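3.2 Estabilidade cromática das tiragens em serigrafia e linogravura

Figura 4. Superfície de trabalho com dois braços robóticos e cubos de espuma coloridos.
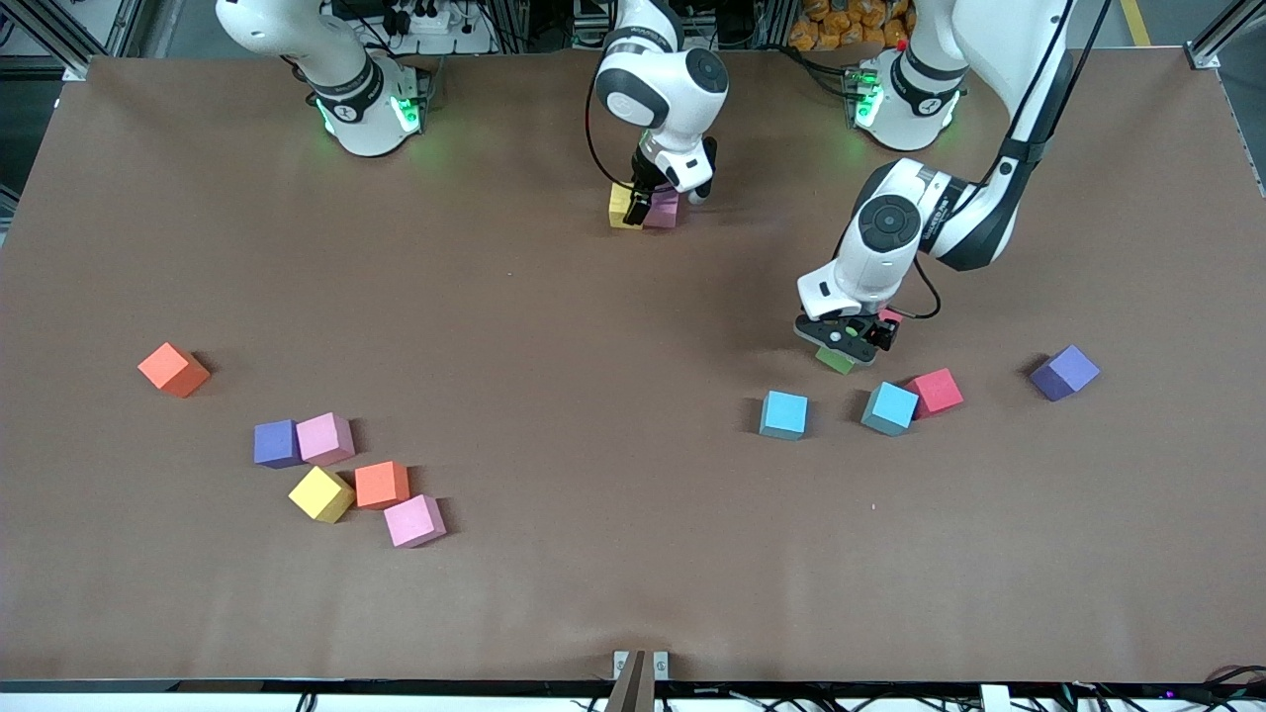 A segunda série de ensaios incidiu sobre a variação de cor ao longo de uma mesma tiragem, problema recorrente na edição de estampas de pequeno formato. Consideraram-se duas técnicas: a serigrafia com tintas de base aquosa e a linogravura com tinta de óleo modificada. Em ambos os casos a edição foi fixada em 75 exemplares por matriz, sem contar as provas de estado e as provas de artista, que foram excluídas do tratamento dos dados por terem sido impressas com cargas de tinta deliberadamente irregulares.

O papel utilizado na serigrafia foi o Trakov, de algodão, cortado à mão e deixado na sala de impressão durante 14 dias antes do início dos trabalhos. Na linogravura recorreu-se ao papel Kasa, mais fino e de fibra longa, que aceita melhor a transferência por pressão manual. A escolha de suportes distintos impede a comparação direta entre técnicas. Os resultados devem por isso ler-se dentro de cada uma delas.

As matrizes de serigrafia foram emulsionadas e expostas numa única sessão. Usou-se malha de 100 fios por centímetro para as camadas de traço e uma malha mais aberta para os fundos. A ordem de impressão foi constante: amarelo, magenta transparente, azul, cinzento e, por fim, o preto de contorno. Entre camadas, as folhas permaneceram no secador de grelhas até perderem a pegajosidade ao toque. Quando se verificou desvio de registo superior à largura do traço mais fino, a folha foi rejeitada e não substituída.

As medições foram feitas com espetrofotómetro, em geometria 45°/0° e iluminante D50, sobre cinco zonas fixas de cada estampa: três em cor lisa, uma em sobreposição de duas cores e uma em papel nu. Cada valor corresponde à média de três leituras consecutivas, sem levantar o instrumento. A diferença de cor foi calculada pela fórmula CIEDE2000, tomando como referência o exemplar assinado como bom para tirar.

Nas zonas lisas da serigrafia, a diferença manteve-se baixa na primeira metade da tiragem e cresceu de forma gradual a partir daí. O aumento foi mais nítido no magenta transparente. A inspeção das telas no final do trabalho mostrou início de secagem da tinta na malha, com obstrução parcial nos cantos inferiores, o que é compatível com a perda de densidade registada nessas zonas. A adição de retardador a meio da tiragem corrigiu parte do desvio, mas introduziu uma ligeira alteração de brilho que o instrumento, na geometria usada, não capta.

Na linogravura o comportamento foi diferente. Os primeiros exemplares de cada matriz apresentaram densidade inferior à da referência, e só depois de várias entintagens o linóleo atingiu um regime estável. Este período de saturação é bem conhecido dos impressores e costuma ser resolvido com folhas de maculatura. Os nossos dados indicam que o número de folhas habitualmente sacrificadas é insuficiente quando a matriz tem grandes áreas planas. Nas matrizes de traço, a estabilização foi mais rápida.

A sobreposição de duas cores revelou-se a zona mais sensível nas duas técnicas. Pequenas variações na espessura da camada inferior traduziram-se em desvios de tom perceptíveis na camada superior, mesmo quando cada cor, medida isoladamente, se encontrava dentro da tolerância. Para o controlo corrente de uma edição, esta zona pode servir de indicador único, com economia considerável de tempo.

Foram ainda analisadas 148 estampas mais antigas da coleção Schouten, conservada em Kekanstead, todas em serigrafia e com tiragem declarada pelo autor. A consulta decorreu em março, em condições de luz controlada e sem remoção dos passe-partouts, pelo que o papel nu só pôde ser medido na margem interior visível. A numeração das estampas não se mostrou um indicador fiável da ordem real de impressão. Em vários conjuntos, exemplares com números contíguos apresentavam diferenças de cor maiores do que exemplares afastados, resultado coerente com a prática de numerar as folhas depois de secas e já misturadas.

Esta observação limita o alcance da comparação entre as séries de ensaio e a coleção. Nas primeiras, a ordem foi registada a lápis no verso no momento da impressão; na segunda, não existe registo equivalente. Optou-se por tratar a coleção como amostra não ordenada e por apresentar apenas a dispersão dentro de cada edição, sem qualquer inferência sobre a evolução temporal. Os valores por edição constam do Anexo B.

O efeito do envelhecimento sobre a dispersão medida é discutido na secção 3.3, juntamente com os ensaios de exposição à luz.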